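Storing a long extension lead in a grey bin
Plordale Community Help, Sheds and Storage

Laurinda Frade
Our hall keeps its extension leads in one large grey bin, and they come out badly tangled. The heaviest is a yellow outdoor lead. Please advise how members should coil and store them. The bin must stay, as the shelving was built to suit it.

Prakash Thevar
Leads should be coiled in wide, open loops and never wound around the hand and elbow. Tie each coil in 2 places before it goes into the bin.
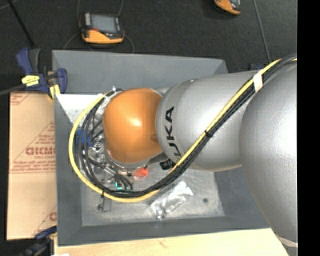
Colour is a great help when leads are stored together. A thick yellow cable is easy to follow with the eye, even where black ones run beside it, as they do on the arm over the grey bin. White tape around the bundle, as used there, will hold several cables together along a straight run. For separate leads, please tape or tie each one on its own and label it near the plug.

Stojan Shehu
Agree with the above. We used Rureck ties and they lasted 6 years. Hooks are better than a bin in my view.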